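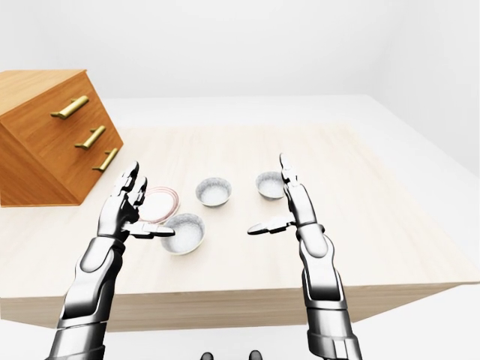 How do you get a sticky wooden drawer to slide again?
Rub a plain white candle along the runners and the bottom edges of the drawer sides, then work it in and out until it glides.

I love this fix because it costs next to nothing and takes 14 minutes, if you don't stop to read every old receipt you find in there (I always do!). Empty the drawer first and pull it all the way out. Vacuum the opening, runners too, and wipe everything with a barely damp cloth. Let it dry. Wax over crumbs just makes gritty wax.

Now look for shiny spots on the wood. Those are the places that rub. A few strokes with fine sandpaper will take them down - go easy, you can't put wood back. Wipe off the dust, then wax. Candle stubs work great and so does a dry bar of soap, though soap can pull in moisture, so I keep it out of the bathroom. Skip cooking oil. It goes gummy and smells like an old skillet by October.

If the drawer only sticks in humid weather, wait for a dry spell before sanding. I shaved down a pantry drawer in the middle of a soggy summer and by winter it rattled like a tin can.

More drawer tips:

Musty smell? Set an open dish of baking soda inside and leave it for a week.

Loose pull? Tighten the screw from the back. If the hole is stripped, pack it with a toothpick and a dab of wood glue, let it dry overnight, and snap off the extra.

Drawer tips forward when it's open? Move the heavy stuff to the back. My rolling pin was the culprit!

Next up is squeaky hinges, and I've got a pencil trick I can't wait to share.

Posted November 2009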